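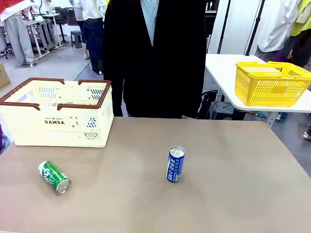 Figure 2. Tabletop with the plastic basket, a green can lying on its side and a blue can standing upright.

3.2 Orientation of the cans before packing

In the Kudeo household survey, drink cans were the item most often left outside of the storage basket. We collected 1269 packing notes from 184 homes, and in nearly 10 percent of them the writer mentions a can that had rolled away. For this reason we treat the lying can and the standing can as separate starting states. 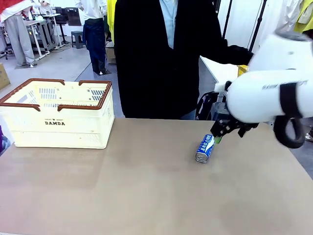
A lying can must first be turned, and the tall slim type gives little support at its base. Valderrama and Dalgleish coded this turning as its own step – it was not counted as part of the packing. Both coders worked alone and compared their sheets in July.
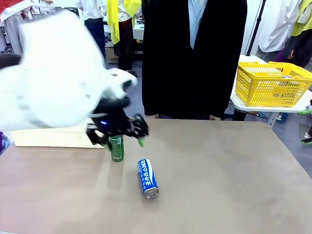 Cameron Nisbet objected to this coding when he read our draft, and wrote that many people put a can into the basket lying down and never turn it at all. We accept the remark. In Table 4 the notes without a turning step are therefore listed in a separate row – the other rows are unchanged.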